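Last updated: January

Report of a Visit to the Venham Shared Workshop

The Colby Makers' Association was invited to spend an afternoon at the shared workshop in Venham, where members are building software for a kitchen robot arm under the project name Masanja. Seven of our members made the trip. This report was prepared for those who could not attend.

The workshop occupies the ground floor of a former seed store on Jondora Street. It is open to 84 subscribing members, who pay a monthly fee and book benches in advance. Miłosz Wieczorek received the group at the door, gave a short safety talk and led the way past the wood lathes to the room set aside for Masanja.

The project is at present carried out in simulation. The kitchen, the arm and every object within reach exist as computer models, and a task is attempted there many times before any money is spent on hardware. Our hosts explained that the first weeks went into the counter alone, as small errors in its height caused the gripper to press into the surface.
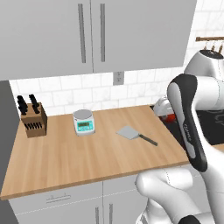

The simulated kitchen, with the scale and spatula on the counter.

Flat objects received much of the discussion. A spatula lying on a counter offers very little for two fingers to hold, and the builders have tried several angles of approach to the handle. Mr. Wieczorek reported 92 trial runs on this one item, of which 18 ended in a grasp that the group was willing to call secure. The remainder are kept on the workshop server and may be replayed by any member.

Joyce Lyimo then presented the work on object models. Each item is given a weight and a surface friction, entered by hand from measurements taken in members' own kitchens. She noted that glossy items have been the most troublesome to set up, and that the friction values are still under review. Visitors were permitted to change a value and run a trial for themselves. Tanko Tijani of our own party did so with some success.

The final part of the tour dealt with the layout of the room. The builders move between the cooktop and the open counter in a single session, and they want the arm to reach both without a change to its base. Space beneath the wall shelf is tight, and planned paths must pass clear of whatever stands below it.
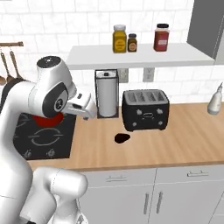
Bakari Rugemalira remarked that he would have started with a real arm and a cheap table, and that a home builder learns more from one dropped cup than from a week of settings. Jad Issa disagreed, pointing out that a replacement gripper would use up most of a small workshop's yearly budget. The matter was taken up again over tea and was not settled.

Members who wish to follow the project may attend the open bench session, held monthly at 6:30 p.m. Places must be requested through the Venham front desk. Closed shoes are required in all areas of the workshop.

Contact the Association | Copyright Colby Makers' Association | Back to top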